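Search this site Enter keywords Search

Plosex to Supply Kitchen Cabinets for Flarnside Housing Renewal

FLARNSIDE, 30 March 2022
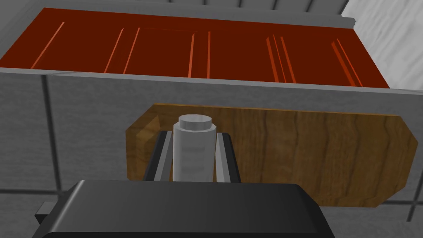 Reading time: 1 min

Plosex has signed a contract to supply and fit kitchen cabinets in 487 rental homes on the Flarnside estate. Work covers base units, wall units, drawers and worktops. Appliances are outside the contract.

The cabinets will be built at the company's Huaranga plant and shipped flat to the site. Drawer runners will be supplied by Niltetti under an existing parts agreement. Each runner model was cycled under full load before approval, and the test records have been passed to the landlord.

Fitting starts in August and will proceed in 7 phases, ordered by block. Each home is scheduled for three working days: removal of old units, wall repair and leveling, then installation. Tenants will receive written notice before work begins in their block. Water will be shut off only while the sink is disconnected.

Door and drawer fronts are held in stock at Huaranga for repairs. The current reserve is 3,000 fronts in the standard sizes. Replacement parts can be ordered by the code printed inside each sink cabinet.

Terms of the contract were not disclosed.

Plosex makes fitted kitchens and storage units for rental housing.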